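Budgeting for hands: a talk with the equipment buyer at Pullow

The equipment buyer at Pullow has a small office above the workshop, and she had the kettle on before I had found a chair. Her plan for the coming year was spread over the desk, with a good many crossings-out.

"Everybody asks me what the arm costs," she said, pouring. "I always want to talk about the fingers first, and the covers, and the spare tips, and where on earth we're going to put it all!"

She had two quotes in hand, one from Prunell and one from Cowie. The Cowie figure was $2,984 for a year of parts and service on each hand, and Prunell came in at $1,738, though with a 13-week wait on replacement fingers. She was leaning toward Cowie when we spoke (she has been caught by long waits before, and she still sighs over it).

"A cheap part that arrives in August when you needed it in spring is a dear part," she told me.

Soft goods are what Pullow wants the hands for, mostly padded and quilted pieces, and she was frank that these are harder to plan for than boxes. "A box sits there and stays a box. Padding gives, it has seams and puffy bits, and you have to pay for the hours it takes to learn all that. I put those hours on their own line now, right under the hardware, so they can't go missing."

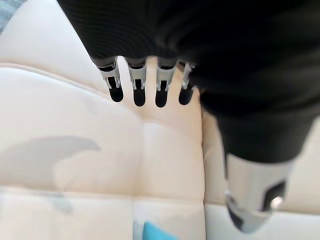

What she would do differently

"Rent first," she said. The sister shop at Ostetcombe did just that, and she wishes she had copied them. She also means to order covers along with the hands next time, on the same invoice, and to ask for the service terms in writing before anyone shakes on a price.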